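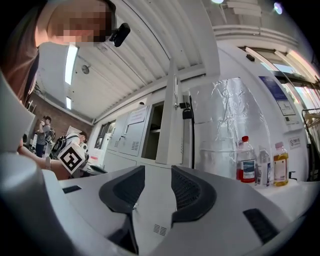 How do I stop a white tabletop from yellowing near the window?

I have a white desk, painted MDF from what the seller told me, with a matte finish. It came from a store called Wanduren and I've had it three years. The half closest to the window has turned a creamy yellow and the other half is still white. I noticed it when I moved the monitor stand and found a bright white rectangle where it used to be.

So far I have tried dish soap and warm water, then baking soda paste left on for 20 minutes, then a melamine sponge. The soap did nothing. The baking soda did nothing I could see. The sponge made one spot shiny, so I stopped.

The window faces west and gets full sun from lunch until evening. I rent, so I can't put film on the glass without asking. Is there any way to bring the color back, or do I have to repaint? If I repaint, what do I use so it doesn't happen again? I can spend up to 100 dollars. The desk is 80 by 160 cm and I work at it every day, so I can't have it out of use for weeks.

Posted by Damián Orellana

3 answers

Answer 1 (accepted)

You can't clean it off. The stain isn't sitting on top, the coating itself has changed color. Oil-based and some solvent-based whites do this with age, and sun and heat can make clear topcoats go yellow as well. The rectangle under your monitor stand tells you it was the light in your case. Oil paint usually goes the other way and yellows more where it's covered, so my guess is that you have a cheap clear coat over the white.

Repainting is a weekend job plus some waiting. What I did on mine:

Wash it with a degreaser and let it dry overnight. Hand lotion and skin oil build up along the front edge where your arms rest and paint will not stick there.

Sand with 180 grit until the whole surface is dull, then go over it with 220. Don't go through to the bare MDF, especially at the edges. If you do, seal those places with a shellac primer.

Two thin coats of bonding primer. Use a foam roller, 4 inch, the dense kind.

Three thin coats of water-based acrylic or urethane enamel. Sand lightly with 320 between coats and wipe off the dust.

Skip the clear coat. A good enamel doesn't need one on a desk, and if you do want one, get a water-based one that says non-yellowing on the can.

You can put a laptop on it after two or three days. Keep heavy things off for two weeks if you can, or put them on felt pads. The paint feels dry long before it's hard. I set a lamp down on day four and the ring is still there.

I spent 79 dollars including the roller and sandpaper, and I had primer left over.

Comment from Damián Orellana: Thanks. Does the shiny spot from the sponge need anything special?

Reply: No, it will sand out with the rest.

Answer 2

Before you repaint, ask the landlord about static cling UV film. There's no glue, it goes on with soapy water and peels off when you move. Mine said yes by email in five minutes. It will not undo the yellow but it slows down the next round. Check first if you have double pane windows, some makers say their film can't be used on those.

A blind works too if you remember to close it. I don't.

Also rotate the desk once or twice a year so it at least fades evenly.

Answer 3

just get a desk mat or buy a big sheet of white laminate and stick it on top. I had the same thing with a Rimon shelf and gave up on painting, it chipped. Hydrogen peroxide works on old plastic but I never tried it on wood

Related questions

Primer smell still in the room after a week, is this normal?
Removing a coffee ring from a matte white surface
Tonero drawer fronts don't match the replacement set
Sagging shelf, 80 cm span, what thickness do I need?
Cisternas side table wobbles on tile floor
Can I use bathroom paint on furniture?
Best way to fill old screw holes in MDF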